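Cullinane Sourdough Circle: your questions

New to the Circle? Welcome! We get a lot of the same emails (which we love, keep them coming), so Bontu and I have put the usual ones in one place.

Do I need any experience?

None at all. Plenty of our members had never baked a loaf before their first evening. If you can stir a bowl and wait, you can make sourdough, and the waiting is most of it.

When and where do you meet?

Thursday evenings at the Hunus Rooms on Clarnusard Lane, from seven until we've eaten everything. Our next beginners' evening is on Thursday, March 23, 2023, and after that they run once a month, with a break over the summer.

What does it cost?

Membership is £42 a year, which covers flour on the night, tea, and a pot of starter to take home. If you only want to try one evening, come along free and see what you think.

What is the starter, and does it have a name?

It's a mix of flour and water full of wild yeast, and of course it has a name! Ours is Ultell. Wanda Mahmoud began it on her windowsill one wet November and it's been going ever since. It's a rye and white mix, quite sharp, and very lively in warm weather, so please use a bigger jar than you think.

How often do I feed it?

Once a day if it lives on the worktop, once a week if it lives in the fridge. Equal weights of starter, flour and water. Going away for a fortnight? Feed it, put it at the back of the fridge and enjoy your holiday.

There's grey liquid on top. Have I killed it?

Almost certainly not! It's hungry. Pour the liquid off or stir it in, then feed it twice a day until it perks up. Pink or orange streaks, or anything furry, are another matter: bin the lot and ask us for a new pot.

Which flour should I buy?

Strong white bread flour to begin with. Wholemeal is delicious but drinks more water, and it can put people off if they start there. Once you've got a white loaf you like, swap in a bit of wholemeal or rye and see how it changes. I still get excited about this after years of doing it.

My loaf came out flat. What happened?

Usually it needed longer, or it had too long. Press the dough gently with a floured finger. If it springs straight back, give it more time. If the dent stays put, get it in the oven. Cold kitchens slow everything down, so go by the dough and ignore the clock. 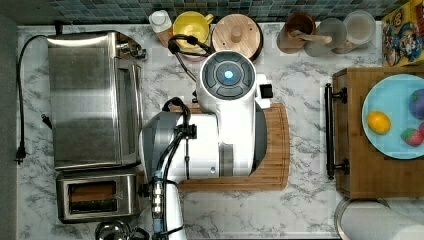
Can I bake without a big oven?

Yes, and lots of us do. Make smaller loaves or rolls, heat the oven fully before they go in, and cover the tops loosely with foil if they colour too fast. A little lidded pot works brilliantly if it fits. Bontu Kassa bakes all her rolls this way and they vanish first every week.

How long should I leave it before slicing?

An hour at the very least, two for anything with rye in it. I know. The smell is torture. Cut it hot and the middle goes gummy.

Can I freeze it?

Please do! Slice it first, freeze it the day you bake it, and toast straight from frozen.

Can children come?

Yes, with a grown-up. Shaping is their favourite part, so bring aprons.

How do I get a pot of Ultell if I can't make Thursdays?

Email us and we'll leave one for you at the Hunus Rooms with your name on the lid. Bring back the jar when you can, we're always short of jars.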